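ok I finally finished scanning my grandmother's seed catalogs and I have to talk about them somewhere, so you're all getting it

There are 2,991 pages. Most are from Fustoneck, a little mail-order nursery that sent her a catalog every October. She wrote in the margins of all of them, in pencil, tiny letters!!

My favorite is a squash called Nimeck. She grew it four years running and next to it she wrote "ugly, wonderful, give some to Bello." Bello Onyeka lived across the road and I can confirm he still talks about that squash
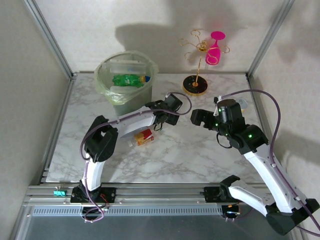
Two robot arms over a marble tabletop

The bean pages are where she really let loose. "Tall as the shed." "Never again." "AGAIN" with three lines under it, same bean, one year later. I love her so much

Also the old descriptions are so good?? One tomato is "a cheerful keeper." A lettuce is "slow to anger," which I think means it doesn't bolt in the heat, and I'm going to use that about people now

Ebuka Balogun (if you garden, follow him, he knows everything about old varieties) thinks the Isah pole bean might still be out there in somebody's jar. If your family saved beans from way back, brown with a pale eye, please message me!

Tomorrow I start on the flower pages. She had opinions on marigolds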